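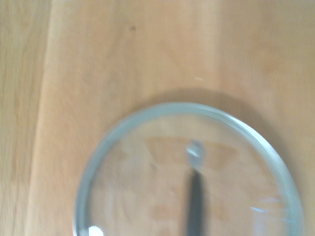

Wrist camera, clear glass object on the wood table, image blurred

Ticket 42: Wrist camera on Huneck gripper does not give stable position of glass lid
Opened by: Lowri Gittins
Date: November 28, 2018
Status: Open, waiting for reply from Bouchard

Problem

We are comparing two grippers on the same arm, the Huneck and the Bidgate. The task is the same for both: find the glass lid on the table, go down over the handle, close, lift. With the Bidgate I have no complaint until now. With the Huneck the arm stops above the lid and the controller writes "target lost". It happened in 12 of 37 attempts. The arm, the table and the Londisix controller were not changed between the two grippers.

What I checked

Camera cable. I took it out and put it in again on both sides. No difference.

Speed of approach. I reduced it to half in the controller menu. The images became sharper and I had fewer stops, but they did not disappear. I also want to say that at half speed the comparison is not fair for the Huneck, and I have put the speed back for the moment.

Exposure. It was on automatic. I fixed it at the value which the manual recommends for bright rooms. The rim is now found almost every time, but the detector still jumps between the rim and the handle. In the log I see the center of the target move by nearly 2 cm from one image to the next, when the lid does not move at all.

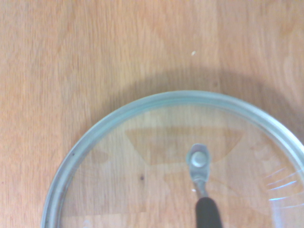

The handle is black and should be the easy part. The detector finds it well when it is complete in the image. When the arm is low, only a part of it stays in view and the confidence falls quickly. I think the camera bracket of the Huneck holds the camera at a different angle than the Bidgate bracket, but I could not find a drawing with this angle in the documents I received.

Reflections are also possible. There are thin white streaks on the right side of the glass, and the detector sometimes draws a short edge there. I tried to cover the lamp above the table with paper. The false edge came less often, but I did not repeat this enough times to be sure.

Questions for Bouchard

Please send the drawing of the camera bracket, with the angle. Is it allowed to turn the bracket, or will the hand calibration be lost? Can the detector keep the last good position for the final part of the movement?

Update, same day

I ran the hand calibration again with the Huneck mounted. The error message is the same. I attached the controller log from before and after. Until I have the drawing I continue only with the Bidgate. The report of the comparison must be ready in January.

Lowri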